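Vomarport Reads: Frequently Asked Questions
Last updated 22 December 2022

Who runs this site?

Vomarport Reads is a book review blog with two reviewers, Hae-won Chae and Da-eun Shim. Hae-won covers young adult and middle grade. Da-eun covers adult fantasy, historical fiction and most of the translated titles. Each review is signed with initials at the bottom.

Do you take review requests?

Yes, except in May, when the request form is closed and we work through what is already on the shelf. Use the form on the Contact page. Please include the title, author, genre, page count, publication date and a short summary. Requests sent through comments or social media messages get lost, so we don't count them.

What genres do you accept?

Fantasy, science fiction, mystery, historical fiction, retellings, graphic novels and contemporary YA. We do not review poetry, memoir, religious nonfiction or picture books. Horror is decided case by case. Da-eun will read it, Hae-won will not.

Do you review self-published books?

Yes. The book needs to be finished and edited. Send the first chapter along with your request. We don't read drafts and we don't offer editing.

Is there a length limit?

We take books up to 800 pages. Anything longer has to be part of a series we already follow. Novellas are fine, but we usually group them into one post.

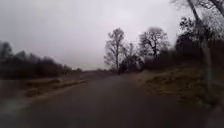 Gray skies and an empty road.

Which formats do you read?

Paperback, hardcover, EPUB and audiobook. We do not accept PDF files for novels, although they are fine for graphic novels. If you are mailing a print copy, wait until one of us replies with the address. It has changed, and the old one on some reviewer lists no longer works.

How long will it take?

We try to answer requests within 19 days. If you haven't heard from us by then, the answer is no, and you are welcome to pitch a different book later. Once we accept a book, we don't promise a date. If you need the review to run in release week, say so in the request and we'll tell you whether it can be done.

Do you charge for reviews?

No. We also don't accept payment for moving a book up the list. Free copies are noted at the top of the review, under the publisher line.

How does the rating system work?

Ratings run from one to five stars, with half stars allowed.

Five stars: we would buy a second copy to lend out.
Four stars: very good, with small problems.
Three stars: enjoyable, and probably better for fans of the genre.
Two stars: finished, but with effort.
One star: we did not like it and explain why.

Books we don't finish get no rating. They go in the DNF roundup with a short note on where we stopped. You can ask us to leave your book out of the roundup, as long as you ask when you submit it.

Why did the rating on an old review change?

Ratings from the old Graslow blog used a ten-point scale. We moved those posts over and converted them, which left some odd results. There are 392 reviews in the archive, and the older ones still mention points in the text. If the stars and the wording don't agree, go by the wording.

Do you mark spoilers?

Yes. Anything past the first third of the book goes under a spoiler heading. For sequels, we assume you have read the earlier books. Comments with unmarked spoilers are removed. 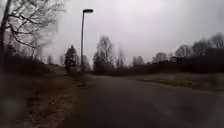 Can I quote your review?

Yes, up to two sentences, with the site name and a link. Please don't change the wording or cut a sentence so that it means something else. Publishers can use quotes on covers and in catalogs without asking, but we like to get a copy of the page.

Do you host giveaways, author interviews or blog tours?

Giveaways, yes, if the author or publisher ships the prize. Interviews are by email only, and we send the questions after we have read the book. We no longer join blog tours.

What is the Seok Shelf?

It's our list for books set in Seok, the kingdom from the Jornico series, and for other books readers have suggested as follow-ups. Suggestions go in the comments on that page.

How do I report a mistake?

Email us through the Contact page with the title of the review and the error. Wrong names, dates and series numbers get fixed without a note. If we got part of the plot wrong, we add a correction at the bottom of the post.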